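Talk notes – "Hang It, Don't Fold It" (30 minutes, then questions)

Friday, after lunch, so people will be sleepy. Start fast. Skip the hello slide.

**Opening**

So, quick show of hands – who has a chair at home that's really a closet? Keep your hand up if there's something on it right now. (Wait. Let them laugh.) Mine had been going since July!

I'm not here to sell you a system. I used to have a folding system and it lasted nine days. What I have now is hangers, and I love them, and I'm going to talk about them for half an hour.

**Part one: the count**

When I moved into the place on Umbridge I owned 40 hangers. Wire ones from the cleaners, plastic ones with a cracked arm, a couple of those velvet ones that shed on everything. I threw out most of them and bought 30 wooden ones, the Cluvley ones with the wide shoulder. (Pass the sample around here. Get it back this time.)

Wide shoulder matters for tees. A skinny hanger pokes a little bump into each shoulder and you walk around all day looking like you've got doorknobs under there. Do the bump impression if the room is warm.

**Part two: tops with straps**

This gets the most questions. Tank tops slide. They just do! What works for me:

- Hold the strap while you set the hanger in, one side at a time. Don't drop it on from above.
- Pull the neckline level before you let go.
- If it still slides, wind a rubber band around each end of the hanger. Ugly, works great.

Never pull a hanger out through a ribbed neckline. Go in from the bottom hem. I wrecked two nice tanks from Liapis before I learned that one.

**Part three: printed shirts**

Hang them with room on both sides. If the print gets folded against itself for a whole season it can stick, and then it peels. I leave a hand's width between a printed tee and whatever comes next. Turn it inside out to wash, right side out to hang.

**Part four: where to do it**

I sort at night, by the balcony, with the lights on. Dark clothes are hard – black on black, you can't find the collar – so put something pale next to them and it goes faster. Next two slides, let them sit a bit, drink some water.
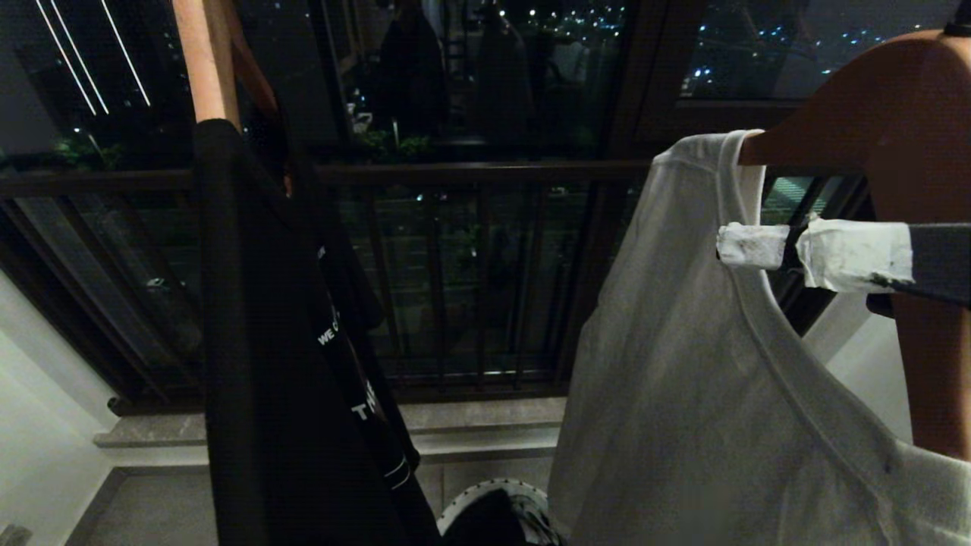

Black tee and night outside the glass, in both.
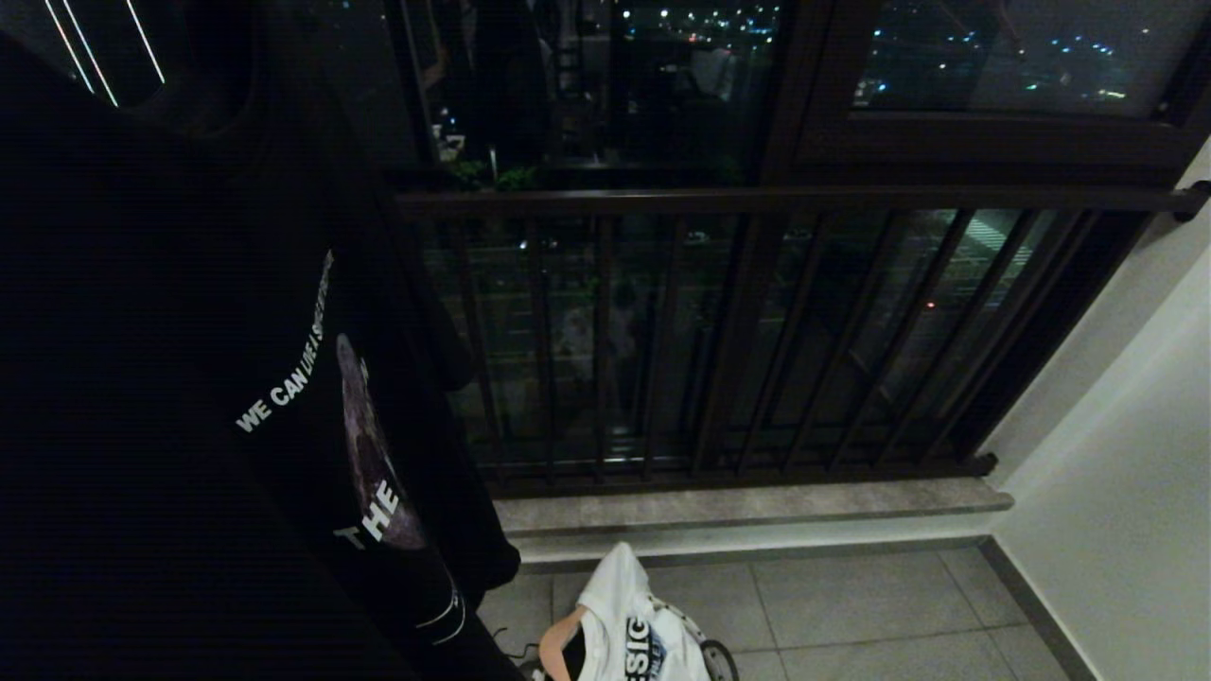
*Nemalus Home Talks – speaker notes – p. 2*

**Wrap and questions**

Ask them to take five things off the chair tonight. Five is plenty. Someone will ask about sweaters (fold those, sorry, I know what the title says). Someone will ask about pants – clip hangers, by the waistband, and skip the ones with metal teeth.

Handouts are by the door. Get the sample hanger back!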